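Setting Up and Clearing a Folding Plastic Table for Family Meals
Stilmont Household Guides
Updated Mar 4, 2022

A plastic utility table is a practical choice for households that need extra eating space for part of the day and an open floor for the remainder. The following procedure covers placement, service, and cleaning. It applies to most white plastic tables with metal or plastic legs, including those in the Hornis and Pichon lines.

Before You Begin

Gather the following items:

Two soft cloths
Mild dish soap and a bowl of warm water
A tray or shallow bin for condiments
Felt or rubber pads for the table legs, if the floor is stone or tile

Step 1. Place the table

Select a level area with at least 24 inches of clearance on every side where people will sit or walk. On marble, check that each foot is clean before it touches the floor, as grit will scratch a polished surface. Open the legs fully and confirm that any locking rings are seated. Press down on each corner in turn. If the table rocks, move it a short distance and test it again.

Step 2. Clear the walking path

Toys, bags, and shoes should be moved away from the legs before any food is carried in. In homes with small children, keep the corners of the table out of the route between the play area and the kitchen. Corner guards may be added where this is not possible.

Step 3. Set out the condiments

Squeeze bottles should be wiped before they are placed on the table. Check that the cap is tight and store the bottle upright, with the nozzle pointing up. Set bottles near the middle of the table – a young child can easily pull down anything left at the edge.
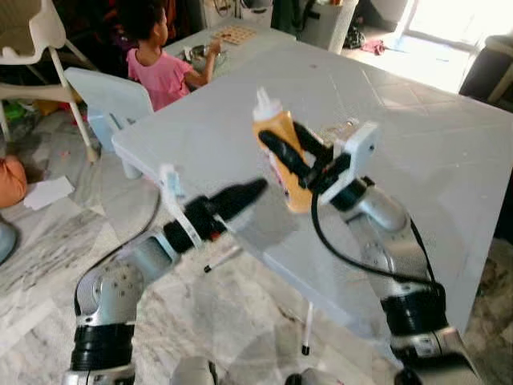 Labels should remain on all bottles, including those that have been refilled. Where a plain bottle is used, write the contents and the date of filling on a strip of tape.

Step 4. Clean the surface

Remove all items before wiping. Textured plastic holds sauce in its fine lines, and a dry cloth will only spread it. Wipe with warm, soapy water, following the direction of the texture, then rinse with the second cloth. For mustard stains, apply a paste of baking soda and water, leave it for ten minutes, and wipe it away. Abrasive pads should not be used.

Step 5. Fold and store

Dry the underside and the legs before folding. Store the table flat against a wall, out of direct sunlight. Do not stack other items on it.

Related guides: Caring for Marble Floors; Refilling Squeeze Bottles Safely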